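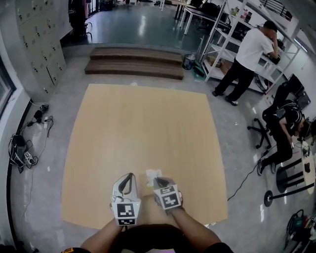
The big board, the two steps, the lockers. Tidying, in its early phase.

I have been putting off writing about the cleanup at Trultgate because I kept thinking I would write about it when it was finished. That was in October. I have since revised my idea of finished.

For anyone new here, Trultgate is the shared workspace I moved into after my landlord discovered that my spare bedroom could be somebody's whole apartment. I like it a lot. It has a polished concrete floor, which makes everyone who visits say "ooh, concrete," and a raised part at the back that you get to by two low steps. I have tripped on those steps more often than I have climbed them. The treads are dark brown and you would think a person could see them.

The rule we agreed on was simple. Start with the floor, put nothing back on the floor, go home. We started with the small trash, the crumpled white bits of whatever that collect wherever people work near each other. The green dustpan came out. The little metal bin got parked beside the steps, where it has stayed, and where I now also trip on it.

Then there are the cables. Under the beige lockers we have a black heap of them, plus a power adapter and a white power strip, all tangled up next to a black bag. I asked in the group chat whose adapter it was and got 9 replies, every one of them "not mine." It fits nothing I own. I tried it on my monitor, my lamp and (I was getting desperate) my toothbrush charger. Janka Havlíček says you should never throw out an adapter because the thing it belongs to will show up the next morning. Janka has a drawer at home that no longer closes, so I take this as expert testimony.

The lockers deserve their own post. They're tall and metal and full of little doors, each with its own keyhole, and they came from a swimming pool in Nistitz that was closing down. The keys came too, 26 of them in a coffee can, unlabeled. I spent most of an afternoon matching keys to doors and found, in order, a comb, a bathing cap, and a receipt from 2000 for two sausages. I kept the receipt.

The shelving unit is where the real arguments happen. It's white, it's metal, and it holds bottles and boxes and equipment in no order that I can work out. There is a particular pose people take in front of it, one hand up to the head, staring. I've done it myself looking for glass cleaner. I proposed bottles on one shelf and boxes on another, and was told this was "a bit much."

The tan board is still lying flat in the middle of everything. It was supposed to be a tabletop, and then I was going to stand it against a wall, and then I realized I'd gotten used to walking around it. I have a set of Arkholm trestle legs on order - they were due two weeks ago - and until they come the board stays where it is.

Next up is the other half of the shelves, if I can get anybody to hold the boxes while I wipe. I'm bringing cake.

We use cookies to remember your preferences and see which posts get read. Accept all / Manage settings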